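홈 > 자료실 > 빈티지 조명 > 점검표

중고·빈티지 펜던트 조명 설치 전 점검표 (항목별 의견 포함)

최종 수정: 2023년 8월 27일
작성: 스테스브리지(Stesbridge) 조명 수선실
점검 담당: 누스라트 라나(Nusrat Rana)
확인: 키어런 치텀(Kieran Cheetham)

적용 범위

1960년대부터 1980년대 사이에 제작된 금속제, 유리제 펜던트 조명과 그 부속(천장 캡, 전선, 소켓, 걸이쇠)에 적용한다. 크리스털 샹들리에와 네온 조명은 별도 점검표를 쓴다. 벽등은 3번과 4번 항목만 따라도 된다.

표시는 네 가지다. 적합, 조건부, 부적합, 해당 없음. 조건부로 적은 항목은 반드시 의견란에 조건을 쓴다. 빈칸은 점검하지 않은 것으로 본다.

이번 판에는 플러비(Plerby) 창고에서 들여온 한 묶음을 점검하면서 적은 의견을 항목마다 붙였다. 묶음은 두 종류다. 검은 도장 강판 갓이 달린 것을 '브라보(Bravo)', 젖빛 유리 갓이 달린 것을 '탈리스(Tallis)'라고 부른다. 제조사 이름이 아니고 작업장에서 구별하려고 붙인 이름이다.

1. 서류와 출처

[ ] 이전 소유자 또는 판매처 기록이 있는가
[ ] 개조나 재배선 이력이 적혀 있는가
[ ] 원래 사용 국가와 전압을 알 수 있는가
[ ] 명판이나 스티커가 남아 있는가

결과: 조건부

의견: 브라보는 소켓 안쪽에 전압 표기가 남아 있다. 탈리스는 명판 자리에 접착제 자국만 있고 스티커는 없다. 플러비 쪽 서류에는 "식당에서 철거"라고만 되어 있고 배선을 언제 갈았는지는 나오지 않는다. 이력을 모르면 원래 배선 그대로라고 가정하고 점검한다. 판매 설명에 "재배선 완료"라고 되어 있어도 전선을 직접 보기 전에는 적합으로 적지 않는다.

국가가 다른 경우 플러그보다 소켓 규격을 먼저 확인한다. 미국에서 온 물건에는 E26 소켓이 달려 있는 경우가 많고 유럽 물건은 대개 E27이다. 두 규격은 지름이 비슷해 전구가 서로 들어가기도 하지만, 정격 전압이 다른 소켓을 220V에 그대로 쓰면 안 된다.

2. 갓과 몸체

[ ] 금이 가거나 찌그러진 곳이 없는가
[ ] 도장 안쪽 면이 들뜨거나 벗겨지지 않았는가
[ ] 날카로운 모서리가 전선에 닿지 않는가
[ ] 갓 고정 나사가 모두 있고 나사산이 살아 있는가
[ ] 유리의 경우 테두리에 이 빠진 곳이 없는가

결과: 브라보 적합, 탈리스 조건부

의견: 브라보 갓 바깥에 긁힌 자국이 있으나 깊지 않다. 안쪽 흰 도장은 전구 바로 위가 누렇게 변했다. 변색 자체는 부적합 사유가 아니다. 다만 손톱으로 긁어 가루가 떨어지면 도장이 열에 상한 것이므로 부적합으로 적고 갓을 뺀다. 이번 묶음에서는 가루가 나오지 않았다.

오래된 도장은 납 성분이 있을 수 있다. 마른 상태로 사포질하지 않는다. 벗겨 내야 하면 수선실로 보내고, 설치 현장에서는 손대지 않는다.

탈리스 유리 갓 하나는 윗구멍 둘레에 실금이 있다. 밝은 불에 비스듬히 대 보아야 보인다. 이 갓은 따로 포장해 표시했다. 나머지 유리는 괜찮지만 갓을 잡아 주는 고무 링이 딱딱하게 굳어서 새것으로 바꾸는 조건으로 통과시켰다. 링을 바꿀 때 두꺼운 것을 억지로 끼우면 나사를 조이다가 유리가 깨진다. 원래 것과 같은 두께를 쓴다.

3. 소켓

[ ] 도자기 또는 베이클라이트에 균열이 없는가
[ ] 가운데 접점이 탄력을 유지하는가
[ ] 접점과 나사부에 그을음이나 녹이 없는가
[ ] 전구를 끼웠을 때 흔들리지 않는가
[ ] 중성선이 나사부 쪽에 물려 있는가

결과: 조건부

의견: 브라보의 도자기 소켓은 상태가 좋다. 접점이 약간 눌려 있어 전원을 분리한 상태에서 들어 올렸다. 두 번째에도 다시 눌리는 소켓은 교체한다.

탈리스의 베이클라이트 소켓은 전부 교체하기로 했다. 겉은 멀쩡한데 나사 조이는 부분을 건드리면 조각이 떨어진다. 원래 부품을 지키고 싶다는 고객이 많지만 소켓은 소모품으로 본다. 떼어 낸 소켓은 봉투에 넣어 조명과 함께 돌려준다.

극성이 뒤바뀐 것이 하나 있었다. 브라보 쪽이고, 예전에 누가 손을 댄 흔적이 있다. 배선을 새로 하면서 바로잡았다.

4. 전선과 접지

[ ] 피복이 갈라지거나 끈적이지 않는가
[ ] 천 피복 전선의 경우 안쪽 고무가 살아 있는가
[ ] 전선이 조명의 무게를 직접 받지 않는가
[ ] 금속 몸체에 접지선이 연결되어 있는가
[ ] 전선이 나오는 구멍에 부싱이 있는가
[ ] 절연저항을 측정했는가

결과: 부적합 (재배선 후 적합)

의견: 두 종류 모두 전선을 갈았다. 천 피복은 겉만 보면 깨끗하지만 끝을 조금 벗겨 구부려 보면 안쪽 고무가 부서진다. 길이가 700mm를 넘는 것만 바꾸자는 의견이 있었는데 길이와 고무 상태는 관계가 없으므로 받아들이지 않았다.

브라보에는 원래 접지 단자가 없다. 금속 몸체인데 이중절연 표시도 없으니 접지를 새로 달아야 한다. 천장 캡 안쪽의 도장을 단자 크기만큼 벗겨 금속이 드러나게 하고, 별 와셔를 끼운 뒤 조인다. 도장 위에 그냥 조이면 도통이 되지 않는다. 조인 뒤에는 갓과 접지선 사이의 도통을 측정기로 확인한다. 갓이 나사 세 개로만 관에 붙어 있는 구조여서 갓까지 재야 한다. 관에서만 재고 끝내지 말 것.

절연저항은 500V로 측정하고 값을 기록지에 적는다. 전구와 조광기는 빼고 잰다. 값이 기록되지 않은 조명은 출고하지 않는다.

5. 걸이와 천장

[ ] 천장 고정점이 보나 슬래브에 닿는가
[ ] 석고보드에만 고정한 곳이 없는가
[ ] 걸이쇠와 고리가 닫힌 형태인가
[ ] 하중 시험을 했는가
[ ] 여러 개를 한 판에 걸 때 전체 무게를 합산했는가

결과: 조건부

의견: 걸이쇠는 조명 무게의 5배를 걸어 한 시간 둔다. 늘어나거나 벌어지면 교체한다. 열린 S자 고리는 무게와 상관없이 닫힌 고리로 바꾼다. 창문을 열면 조명이 흔들리고, 흔들리는 조명은 열린 고리에서 빠진다.

탈리스는 갓이 유리라서 보기보다 무겁다. 현장 담당 애슐리 휘틀록(Ashley Whitlock)이 설치할 집의 천장을 먼저 확인했는데, 거실은 콘크리트 슬래브이고 침실은 목재 틀에 석고보드였다. 침실은 틀을 찾아 보강목을 대고 그 보강목에 걸기로 했다. 석고보드용 앵커는 포장에 적힌 허용 하중이 충분해 보여도 펜던트에는 쓰지 않는다.

6. 전구와 열

[ ] 표시된 최대 와트를 지키는가
[ ] 표시가 없으면 LED로 제한했는가
[ ] 전구가 갓 밖으로 나오거나 갓에 닿지 않는가
[ ] 갓 위쪽의 통풍 구멍이 막혀 있지 않은가
[ ] 조광기와 전구가 서로 맞는가

결과: 적합

의견: 최대 와트 표시가 지워진 조명에는 LED 전구만 쓰도록 꼬리표를 단다. 브라보처럼 깊고 좁은 갓은 열이 위로 모인다. LED도 밑동에서 열이 나므로 밀폐 기구용으로 표시된 제품을 고른다. 두 시간 켜 둔 뒤 갓 윗부분 온도를 재고 적는다.

색온도는 안전 항목이 아니지만 묻는 사람이 많아서 적어 둔다. 안쪽이 흰 갓에는 2700K가 무난하다. 누렇게 변한 갓에 더 낮은 색온도를 넣으면 방이 어둡게 느껴진다는 말을 여러 번 들었다.

7. 설치 위치

[ ] 사람이 지나는 자리에서 바닥부터 갓 아래까지 2000mm 이상인가
[ ] 식탁 위는 상판부터 갓 아래까지 700mm 전후인가
[ ] 침대 위에 거는 경우 앉았을 때 머리와 닿지 않는가
[ ] 커튼, 침구, 옷걸이와 닿지 않는가
[ ] 욕실이면 해당 구역의 방수 등급을 만족하는가

결과: 조건부

의견: 식탁 위는 앉아서 맞은편 사람의 얼굴이 가리지 않는지 보고 정한다. 식탁을 자주 옮기는 집이면 통로 기준을 따른다. 식탁이 옮겨 간 뒤 남은 조명에 이마를 부딪히는 일이 가장 흔한 민원이다. 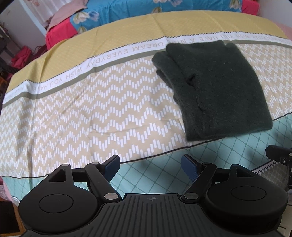 침실은 높이보다 천과의 거리를 본다. 침대 옆에 낮게 내리는 펜던트는 이불을 털거나 베개를 세워 둘 때 갓과 닿기 쉽다. 옆으로 300mm 이상 떨어뜨리고, 줄을 손으로 밀었을 때도 천에 닿지 않아야 한다. 스위치가 줄에 달린 형태라면 누운 자리에서 손이 닿되 줄이 당겨지지 않는 길이로 맞춘다. 어린이 방에는 줄 스위치를 쓰지 않고 벽 스위치로 바꾼다.

브라보와 탈리스는 둘 다 방수 등급이 없으므로 욕실에 설치하지 않는다. 주방 개수대 바로 위도 피한다.

8. 설치 당일

[ ] 차단기를 내리고 검전기로 확인했는가
[ ] 다른 사람이 올리지 못하게 차단기에 표시를 붙였는가
[ ] 사다리가 평평한 바닥에 있는가
[ ] 접지, 중성선, 전압선 순서로 연결했는가
[ ] 천장 캡 안에 전선이 눌리지 않았는가
[ ] 켜고 나서 깜박임이나 소음이 없는가

결과: 설치 후 기입

의견: 벽 스위치만 끄고 작업하지 않는다. 오래된 집에는 스위치가 중성선 쪽에 달린 경우가 있어서 스위치를 꺼도 소켓에 전기가 살아 있다. 검전기는 작업 전에 살아 있는 콘센트에서 먼저 시험하고, 작업 후에도 한 번 더 시험한다.

작은 천장 캡에 접속 단자를 여러 개 넣다가 전선이 캡 테두리에 물리는 일이 있다. 캡이 한 번에 올라가지 않으면 억지로 밀지 말고 내려서 다시 정리한다. 캡 지름이 모자라면 큰 것으로 바꾼다. 색이 조금 다르더라도 그쪽이 낫다.

고정 배선을 새로 내거나 옮기는 작업은 자격이 있는 전기 기술자에게 맡긴다.

9. 정기 점검

[ ] 설치 한 달 뒤 나사와 걸이를 확인했는가
[ ] 일 년에 한 번 먼지를 닦고 전선을 살폈는가
[ ] 전구를 바꿀 때 소켓 색이 변하지 않았는지 보았는가

의견: 우리 쪽에서는 해마다 2월에 안내문을 보낸다. 청소는 전원을 끄고 식은 다음 마른 천으로 한다. 유리 갓은 떼어서 씻어도 되지만 완전히 말린 뒤 단다. 검은 도장 갓에 광택제를 뿌리면 얼룩이 남고, 분무액이 소켓으로 들어갈 수 있어 권하지 않는다.

종합 의견

이번 묶음은 모두 16점이다. 재배선과 접지 작업을 마친 것부터 순서대로 출고한다. 실금이 있는 유리 갓은 대체품을 찾을 때까지 보류한다. 대체 갓은 지름뿐 아니라 목 높이도 맞아야 하니 찾는 사람은 기록지 뒷면의 치수를 보고 연락할 것.

기록지는 조명과 함께 한 부, 수선실에 한 부 보관한다. 조명을 다른 사람에게 넘길 때는 기록지도 같이 넘긴다.

댓글 4

포피 치텀(Poppy Cheetham)
4번 접지 부분 질문입니다. 집에 있는 펜던트는 관이 황동이고 도장이 없는데 이 경우도 별 와셔가 필요한가요? 그냥 평와셔만 들어 있었습니다.

누스라트 라나
황동이어도 산화막이 있어서 별 와셔를 쓰는 편이 좋습니다. 단자 닿는 자리를 가볍게 닦고 조인 다음 도통을 재 보세요. 광택 코팅이 된 황동이면 코팅도 그 자리만 벗겨야 합니다.

첼시 휘틀록(Chelsea Whitlock)
식탁 위 기준은 식탁이 좁으면 조금 높게 느껴집니다. 저희 집은 갓 지름이 작아서 더 내렸는데 아직 불편한 건 없어요. 그리고 굳은 고무 링은 어디서 구하시는지 궁금합니다. 철물점 세 군데를 갔는데 다 너무 두꺼웠어요.

키어런 치텀
링은 배관용 평패킹 중에서 얇은 내열 실리콘 제품을 골라 씁니다. 원래 링을 버리지 말고 가져가서 두께를 대 보는 게 제일 빠릅니다. 식탁 높이는 안전 기준이라기보다 권장값이라 조금 내려도 됩니다. 다만 전구가 눈높이에서 바로 보이면 갓이 더 깊은 걸 쓰시는 게 좋겠습니다.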